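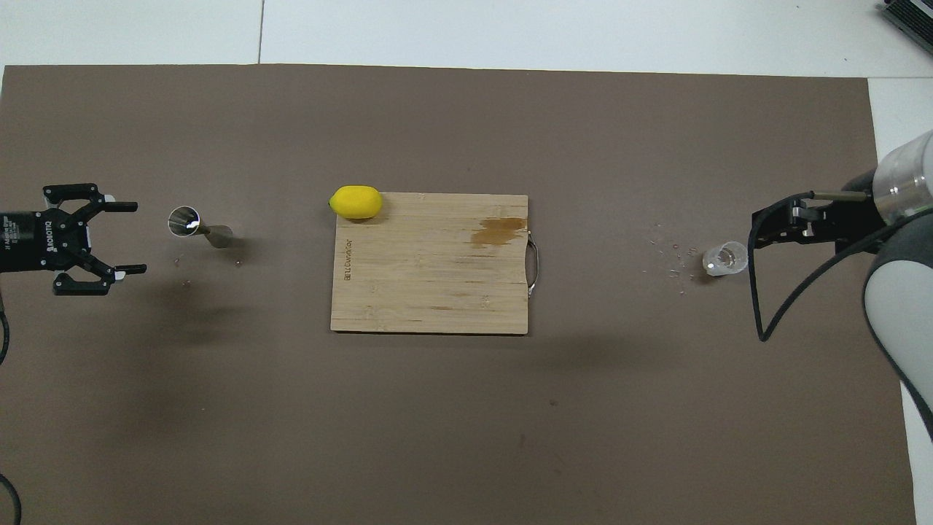

图5-1 竹制砧板与柠檬

打印本页 | 用电子邮件发送

第五章 规则写在哪里：读一款游戏的说明书

我第一次认真读完一本游戏说明书，是在一趟很慢的火车上。手边没有别的东西可看，手机也没电了，包里只有朋友托我转交的一盒《Kelurard》。盒子我不好意思拆开玩（毕竟是别人的），但说明书就压在盖子底下，我就抽出来看了。看了一路，到站的时候我已经在心里跟设计者吵了三回架，还有一回是我认输。

那本说明书写得不好。它先讲怎么计分，再讲怎么摆棋盘，到后半本才肯告诉你这游戏是两个人玩还是四个人玩。可是我就这么被它迷住了！我发现自己一边读一边在脑子里搭一个游戏出来，搭错了，翻回去，拆掉，再搭。等到后来真的坐下来玩，我搭出来的那个游戏跟桌上的完全是两回事，老实讲，我那个还更好玩一点。

这一章就从这里开始。前面四章我们谈的是玩家、对局、空间和时间，都是游戏“玩起来”以后的事情。现在我想请你往回退一步，去看那些还没有人玩的时候就已经在那儿的东西：规则。规则究竟写在哪里？纸上？程序里？还是在一桌人彼此点头的那个瞬间？

5.1 三个地方

我教这门课的头一年，把这个问题当成热身题，打算花五分钟就过去。结果整整一节课都没讲完。坐在后排的一位同学说，规则当然写在说明书里，不然印它干什么。马上有人反驳：我家打牌从来没有说明书，我外婆就是说明书。第三位同学是学计算机的，她说你们讲的都是桌上的东西，电子游戏里根本没有说明书这回事，规则就是代码，你想违反也违反不了。

三个人都对，也都漏了点什么，所以我把这三种说法留了下来，当作这一章的骨架。

第一种说法，我们叫它“文本说”。规则是一段文字，有作者，有版本，有错别字，可以引用，也可以修订。持这种看法的人遇到争执就翻书。《Kassab》是我常拿来举例的一款卡牌游戏，初版说明书里有一句“弃牌后可再抽一张”，没有说是谁抽。玩家为这一句话吵了很久，出版方后来在新版里补了一个“自己”，于是一批玩家觉得游戏终于修好了，另一批玩家觉得他们玩了那么久的那个游戏被人拿走了。两批人买的是同一盒东西。你说，修订之前那些对局算不算玩错了？先别急着回答，我们到5.4节再来算这笔账。

第二种说法是“约定说”。规则活在玩的人中间。同一副牌，换一个城市、换一张桌子，玩法就变了，而且每张桌子都坚信自己的才是正宗。我小时候玩跳棋，表哥坚持说跳到对角以后可以多走一步，我信了很多年，上大学以后在宿舍里理直气壮地多走了一步，差点没被室友赶出去。约定说的好处是能解释这类事情，麻烦在于，一旦大家意见不一，它就没有地方可以翻。

第三种说法是“机制说”，也就是那位学计算机的同学讲的。在《Rultora》这样的电子游戏里，你跳不过去的墙就是跳不过去，没有商量的余地。规则看起来不再要求你遵守，它直接决定你能做什么。不过请注意，玩家之间另外还有一层东西：快速通关的人会约定哪些漏洞能用、哪些不能用，联机的人会约定开局几分钟之内不许偷袭。代码对这些一概不管。所以哪怕在代码最硬的地方，约定也还是从缝里长出来了。

5.2 我们怎么研究它

游戏研究这个领域有个老毛病（我自己也有），就是喜欢拿着自己最熟的那款游戏去推论所有游戏。玩桌游长大的人看什么都像约定，写程序出身的人看什么都像机制。为了治这个毛病，我后来跟Maysoun Haddad合开过一门工作坊。她的背景是口述史，对游戏几乎没有偏好，开课之前只玩过一点纸牌。我觉得这正好。

工作坊叫“Ukbridge”，名字是她起的，取自我们用的那套自制纸牌。做法很简单：把一份规则交给一组学生，让他们玩到熟练，然后把说明书收走，由他们口头教给下一组，下一组再教给下一组。每一组教完以后，要各自把自己理解的规则写下来。我们一直收集到358份手写规则，堆在我办公室的窗台上，到现在也没整理完，有几份上面还有咖啡印。

我原来以为规则会一路磨损，越传越少。读下来却不是这么回事。有些条款确实丢了，特别是那些很少用得上的例外情况，传到第三组就没影了。可是另外一些条款凭空冒了出来，比如“洗牌的人不能先出”，原来的说明书里根本没有，后来好几组都写得斩钉截铁，还有人在旁边画了着重线。我去问他们这条是哪儿来的，他们看我的眼神好像我在问为什么要排队。

Haddad对这件事的看法跟我不一样。我倾向于说，玩家在补漏洞，哪里不公平就往哪里填一条。她觉得没那么有目的，很多新规则一开始只是某个人的习惯动作，下一组的人看见了，以为是规矩，就照着记了下来。我们俩为这个争到现在，你读完本章所附的选段以后可以站个队。我会尽量把她的证据写得跟我的一样有力，如果没做到，那是我偏心，请在课上指出来。

5.3 读说明书的几个习惯

在进入正文的案例之前，我想先交代几个读法，后面会反复用到。

第一遍，请从头读到尾，不要动配件，也不要上网看教学视频。遇到不懂的地方画个问号，继续往下。你会很想停下来查，忍一忍！那些问号是你最有价值的材料，等你玩会了以后，就再也回不到不懂的状态了。我自己现在读新说明书，还会在问号旁边写上当时的猜测，哪怕猜得很蠢。

第二遍看动词。“可以”“必须”“应当”“不得”，把它们圈出来，看看作者用得是否一致。我手上有一本说明书，“可以”出现了90次，其中不少细看其实是“必须”的意思，玩家如果当真选择“不可以”，游戏就卡死了。这种地方多半不是粗心，里面常常藏着设计者对玩家的一个假设：他以为你当然会这么做。

第三遍看它对谁说话。有的说明书称你为“您”，有的叫你“玩家甲”，也有的一上来就把你当成一位将军、一位商人、一只找不到家的狐狸。称呼一变，规则的口气也跟着变。商人会被劝告，将军会被命令，狐狸嘛，狐狸一般会被哄着走。这一层很多研究者会跳过去，觉得是包装，我不太同意，理由放在5.5节。

还有一个习惯算是私人建议：找一个没有玩过的人，你来教，教的时候录音。回去听的时候别听他问了什么，听你自己在哪里说了“反正就是”。每一句“反正就是”后面都有一条你其实讲不清楚的规则。我录过自己教《Kelurard》，满分要是100分的话我大概不好意思给自己打分，那个计分轨我讲了三遍，三遍都不一样。

5.4节开始我们会回到《Kassab》的那句“再抽一张”，把新旧两版说明书并排放在一起读。请在星期五的讨论课之前，先用旧版打完一局，遇到那句话时由你们桌自己决定怎么办，并且把决定的过程记下来，包括谁先开口、谁不情愿、最后是怎么定的。不用写得漂亮，几行字就够。没有伙伴的同学可以来我办公室，我随时愿意打一局，只是请先帮我把窗台上那堆纸挪开。

打印本页 | 用电子邮件发送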